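Komuron Bender two-arm room attendant: long-term review

Last updated: Sat 17 April

Print this page | E-mail this page

The Komuron Bender is sold to motels as the thing that does the bit before the cleaning. It goes in, picks up what the guests couldn't get as far as the bin, and leaves the room ready for someone with a vacuum. We've had one on lease at the Assunção, our motel in Prandton, from January. It costs us $3000 a quarter after a $4000 set-up fee, and for that money I had hoped to stop finding chip packets with my feet.

Mostly I have. It's slow, it's thorough on paper and wrappers, and it doesn't take smoko. The trouble is error 418.

What it does when it behaves

The left arm looks after the bin and the right arm looks after the rubbish. On its standard program the Bender lifts the bin by the rim, carries it towards the mess and holds it up while the right gripper picks. A person could do the same room in the time it takes the robot to make up its mind about a serviette, but a person would want to be paid every week. 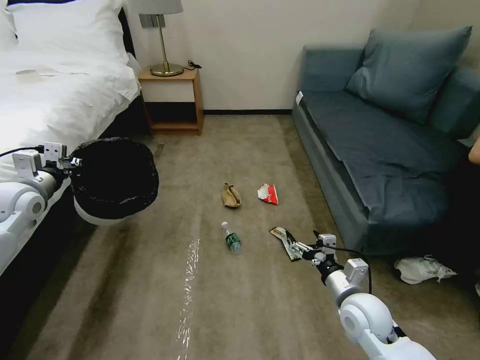 Bin up on the left, right gripper over a wrapper in the test room.

Flat things are its weak spot. A scrunched paper bag it will take first go. A wrapper that has been trodden flat gets pecked at three or four times, and now and then the gripper closes on a tuft of carpet and gives it a tug. Komuron calls this "surface exploration". Our carpet is past caring.

Error 418

In the second week of February the left gripper opened with the bin in the air. The panel said 418, the manual said "hold interrupted, see dealer", and the bin said whatever a bin says when it lands on its side with a weekend's rubbish in it. I spent the next half hour doing surface exploration of my own.

It has happened nine times now. As far as I can work out, the fault comes when the right arm has missed a pick and tries again while the left is still holding. The two arms seem to share something they ought to have one each of. The dealer's first suggestion was a heavier liner. The second was a lighter liner. The third was a firmware update, which took all night and moved the volume control.

A dropped bin is a nuisance. What bothers me more is how it recovers. After a 418 the left arm goes looking for the bin where it thinks it left it, at full working speed and with no warning tone. I had my hand in there once, picking up a bottle top, and the gripper came down beside my wrist. It didn't touch me. I've had a healthy respect for it ever since, and I've put a strip of yellow tape on the stop button so I can find it in a hurry.

The stop button, I should say, is excellent. It's big, it's red, and both arms quit the moment you press it. But they quit with the grippers slack, so if the bin was up, it's coming down.

The workaround

There's a setting called Static Receptacle, four menus deep, under Regional. Turn it on and the bin stays on the floor while the right arm brings the rubbish over. We haven't had a single 418 in this mode. It adds a good few minutes to a room, and the left arm still hovers around the bin like a parent at a swimming lesson, but it does keep the rubbish where it's put.
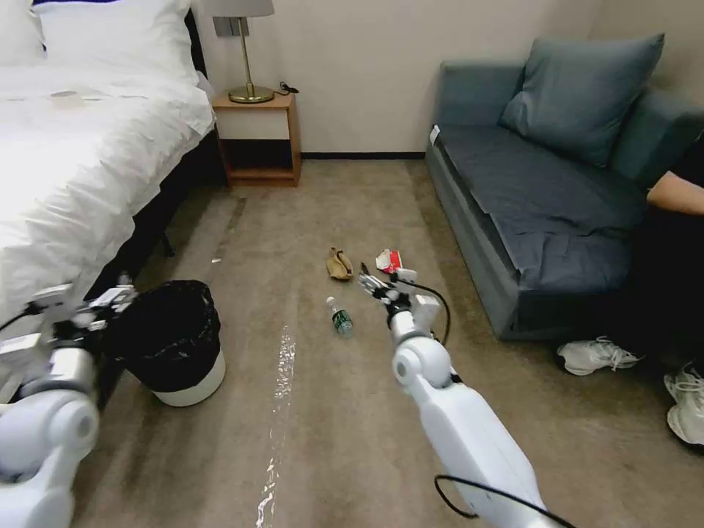
Living with it

Bottles on their side are fine provided the cap's on. Anything shiny on the carpet confuses it, and it will stop and think until you clear the alert on the panel. Lay the power lead along the wall when you charge it, as it doesn't recognise its own cable and has twice tried to throw it out.

Komuron's support line is open business hours. They were polite, and they have logged our fault under a new number, which suggests there was an old one. I asked for the recovery move to be slowed down and given a beep. That request is "with engineering", along with my request for the volume control.

Would I lease it again?

In Static Receptacle mode, yes, on a shorter term. In standard mode, no, and I wouldn't let anyone reach in near it until the recovery move is fixed. If you already have one, do these before the next room:

- Turn on Static Receptacle (Settings, Advanced, Site, Regional).
- After any 418, press stop before you go near the bin.
- Write the fault down with the time. The log only keeps the last 100 events, and most of ours are about serviettes.

Our lease is up for renewal in winter and I've told the dealer I want the fix in writing first.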